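Notes from founders' night at Avondale

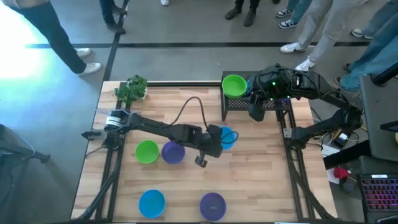

Two arms and six bowls around a butcher-block tabletop.

Well, I finally made it to one of the Tuesday pitch nights at Avondale, after telling everyone on this list to go for the better part of a year. Parking was terrible, the sandwiches were excellent, and I came home with nine pages of scribble that I'll try to boil down for you.

The big talk of the evening was Samuele Marchetti from Flovmont, who raised his first proper round in June and was surprisingly open about how it went. He sent 105 cold emails to investors. From those he got 6 meetings, and from the meetings he got 2 offers. He put the whole spreadsheet up on the screen, with the names blacked out, and you could hear people in the back row doing the sums on their own inboxes!

What I liked best was the bit about the second offer. It was the bigger cheque, and he turned it down. The terms gave the investor a veto over hiring (any hire, even a part-time bookkeeper), and he said he read that clause four times on the train before ringing his co-founder. They went with the smaller one from Marras and cut their plans to fit. I'm not sure I'd have had the nerve. I once signed an office lease without reading past page one, so take my admiration with a grain of salt.

Somebody asked whether he'd had to move to a bigger city to be taken seriously, and that got the room going. His view is that the money will get on a plane if your customers are happy, but good engineers won't move for a company they've never heard of, so you might as well build where your people already live. A woman near me disagreed quite loudly — she'd moved her own firm to Firdale and back again inside a year — and I would have happily listened to the two of them go at it for another hour.

One practical thing before I forget. The early-stage grant at Firdale is open again, up to $3,000 per company, and you can put it towards legal fees this time, so if you've been putting off sorting out your shareholder agreement, there's your nudge. The form is short. I did mine over a cup of tea and the only fiddly part was finding our old registration number.

Next pitch night is at 6:30, same room, and I'm told there'll be more chairs. Reply to this email if you want a lift from the station, I've got space for three.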